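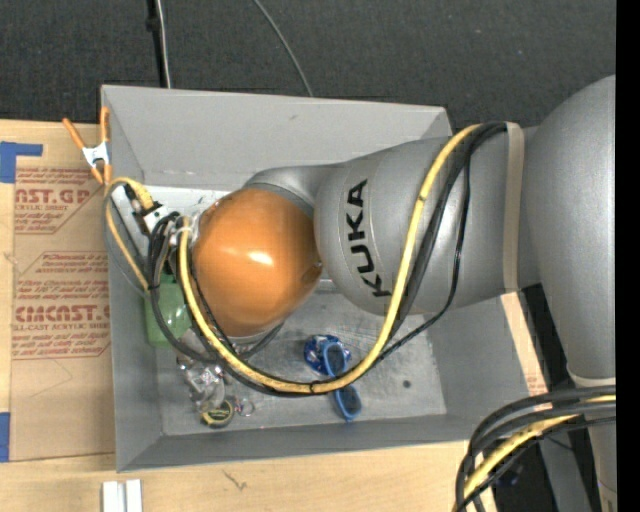 Zolar | Comunicação institucional
Quarta-feira, 25 de março de 2026

1/ A Zolar informa que a cantora e compositora conhecida artisticamente como Fragkou anunciou esta manhã o nome do seu terceiro álbum de estúdio, Farbridge. O título corresponde à localidade onde a artista passou a infância e onde foi escrita a maior parte das canções.

2/ A escolha do título foi objeto de várias perguntas por parte do público nas últimas semanas, depois de a palavra ter surgido, sem qualquer contexto, no verso do bilhete da digressão anterior. Confirmamos que se tratava de uma referência deliberada ao novo trabalho.

3/ Em nota enviada à nossa redação, a artista esclarece que o disco esteve para se chamar Skullitz, nome do duo com que se estreou. A hipótese foi abandonada por respeito ao acordo celebrado entre os dois membros aquando da separação do projeto.

4/ Acrescentamos, a este propósito, que não está prevista qualquer reunião dos Skullitz. As notícias publicadas nesse sentido por algumas páginas de entretenimento não tiveram origem na Zolar nem na representação da artista.

5/ O alinhamento definitivo será divulgado em data a anunciar. Podemos adiantar que a faixa de abertura tem o nome da rua onde se situava a casa dos avós e que o tema de encerramento foi gravado num único take, com voz e piano.

6/ A edição está marcada para outubro, em formato digital, CD e vinil. A tiragem especial em vinil será limitada a 1.992 exemplares numerados, em alusão ao ano de nascimento da artista.

7/ Cada exemplar numerado inclui um caderno de 32 páginas com letras manuscritas, fotografias do arquivo familiar e um texto inédito de Fragkou sobre a origem do título. O caderno não será vendido em separado.

8/ A pré-venda decorrerá exclusivamente na loja em linha da Zolar, com o limite de dois exemplares por pessoa. Os assinantes do boletim informativo receberão o código de acesso por correio eletrónico na véspera da abertura.

9/ Realizar-se-á ainda uma sessão de audição antecipada, com 50 lugares, destinada aos assinantes. A atribuição será feita por sorteio e os convites são nominativos e intransmissíveis. Não será permitida a gravação de som ou imagem durante a sessão.

10/ Relativamente à vida pessoal da artista, tema de numerosas mensagens recebidas nesta conta, recordamos que Fragkou optou por não comentar assuntos familiares. A dedicatória do álbum, composta apenas por duas iniciais, não será objeto de esclarecimento.

11/ Os pedidos de entrevista devem ser dirigidos ao gabinete de imprensa da Zolar, com indicação do órgão de comunicação social, do formato pretendido e do prazo de publicação. Não serão considerados pedidos enviados por mensagem privada.

12/ Correção à publicação 6: a versão em CD chegará às lojas uma semana depois das edições digital e em vinil. Pedimos desculpa pela imprecisão.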